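Cameron Ogilvie
December 21, 2022

1/ Notes on the Storner pet collar tracker after a full charge cycle. Bought at full price, worn by a 50-pound lurcher called Moncrieff.

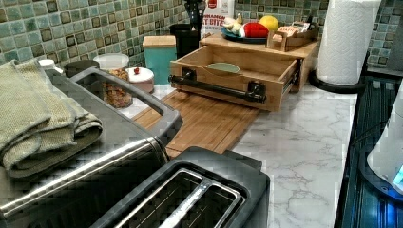
Kitchen worktop with toaster and green tea towels.

2/ Position fix. Storner uses GPS outdoors and falls back to Wi-Fi when it loses sky. Open field: good, the dot sits on the dog. Under trees it drifts to the far side of the lane and stays there until he moves.

3/ Update interval is 2 minutes by default. Live mode is quicker but has to be switched on by hand each time, and it drops out when the phone screen locks. I have reported this.

4/ Battery. Charged to 100 per cent, default interval, home Wi-Fi set as a safe zone. The log shows 1720 position reports before the low battery warning. Live mode was off throughout.

5/ Safe zones are circles only. The smallest radius is 50 metres, so mine takes in next door's garden and half the road. Catherine Gourlay has the Gerkenine, which lets you draw a shape on the map. I would pay extra for that.

6/ The clip is the weak part. It fits a wide collar well, but on a narrow one it slides round under the chin – the aerial then faces the ground and fixes get slower.

7/ Signal at the Farach end of the glen is poor on every network I have tried. The tracker stores its points and sends them later. Times were correct when they came through, order was not.

8/ Firmware update is waiting. Will rerun the tree test on the same path and add the numbers below.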